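Jurkbridge Playroom, end of term safety check
Checked by Pao-chu Yuen, 21 December 2023

1. Doors and gates
OK. The gate by the coats closes nicely now, and thank you to whoever oiled it, my ears are grateful. Please keep the pushchairs on the left so the way out stays clear.

2. Heating and hot water
OK, with a comment. The tap in the small sink runs warmer than I would like for little hands. I have turned it down a touch and would love somebody to try it again in February, when the boiler is working hardest.

3. Shelves and storage
Needs attention. The tall Flodberg shelf rocks if you lean on it. Both wall brackets want tightening, and until that's done, heavy boxes on the bottom please (the puzzles can stay where they are, they weigh next to nothing).

4. Floor and mats
OK. One mat is curling at the corner, so I've turned it over and put it under the window. Shu-fen Hsieh has offered to bring a new one, bless her.

5. Table and blocks
OK. The white table is smooth, with a few specks and faint smudges on the top that a damp cloth should see to. I went round all the edges with my hand and found no splinters or chips. The blue cube has fairly crisp edges and its colour is still lovely and strong. Blocks to be wiped with the rest of the toys before we lock up, please.
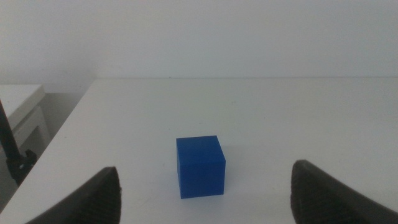

6. Plugs and leads
Needs attention. The Astano lamp has a lead that trails further than it should, 60 cm at most would do us. Please clip it to the skirting before anyone is back in the room.

7. First aid box
OK. Plasters topped up to 25, and the cold pack replaced.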